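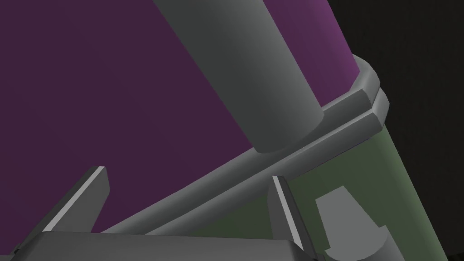

# Head loss in a short gravity-fed irrigation line

Project report, second-year fluid mechanics
Submitted Aug 9, 2024

## 1. Background

The community garden at Grotia draws its water from a raised tank at the northern end of the site. A single polyethylene line runs downhill from the tank to a manifold, and drip laterals branch from there to the beds. Plot holders at the far end have complained of weak flow during the morning watering period. The garden's management asked whether a larger main would fix the problem or whether the losses lay somewhere else.

The project measured flow at the manifold under several valve settings and compared the results with values calculated from the Darcy–Weisbach equation. Water quality and the condition of the drippers were outside its scope.

## 2. Site and equipment

The main is 135 m long and is buried shallowly for most of its length. The tank outlet sits 6 m above the manifold. Between the two are a gate valve, a screen filter (Holub, cartridge type) and a number of elbows where the line goes around the tool shed.

Pressure was read at two tappings, one directly downstream of the filter and one at the manifold. Flow was found by timing the filling of a graduated drum. The Flovance meter already fitted to the line was read as a check, but its last calibration date could not be established and its readings were not used in the calculations.

## 3. Method

The tank was filled to the overflow before each run and the level was noted again at the end. The gate valve was set, the line was left to settle, and the drum was filled three times. The mean of the three fill times was used. Runs were repeated with the filter cartridge removed and the housing closed.

Friction factor was taken from the Colebrook equation, solved by iteration in a spreadsheet. Roughness was the textbook value for smooth plastic pipe. Minor losses for the elbows and the open gate valve were taken from the loss coefficients in the course notes. No coefficient was available for the filter, so its loss was obtained by difference.

## 4. Results

With the cartridge removed, measured flow agreed with the calculated value to within the scatter of the drum timings. Flow with the cartridge in place was clearly lower at every valve setting, and the gap widened as the valve was opened. This is the expected behaviour for a loss that varies with the square of velocity.

The filter accounted for up to 2 m of head at full flow — a third of the total available. The elbows contributed little. Pipe friction made up most of the remainder.

One run was discarded after the drum was found to be standing on uneven ground.

## 5. Discussion

Replacing the main would reduce friction but would leave the filter loss in place. The cartridge is rated for a smaller system than the one it now serves. The garden had fewer beds when it was installed, and the line was later extended to the Drulano fence without any change upstream.

The largest uncertainty is in the timing of the drum, which was done by hand. The depth of burial prevented any inspection of the joints, so a slow leak cannot be ruled out.

## 6. Recommendations

- Fit a larger filter housing, or two of the existing type in parallel.
- Clean the cartridge at the start of each month in the watering season.
- Leave the main as it is until flow has been measured with the new filter.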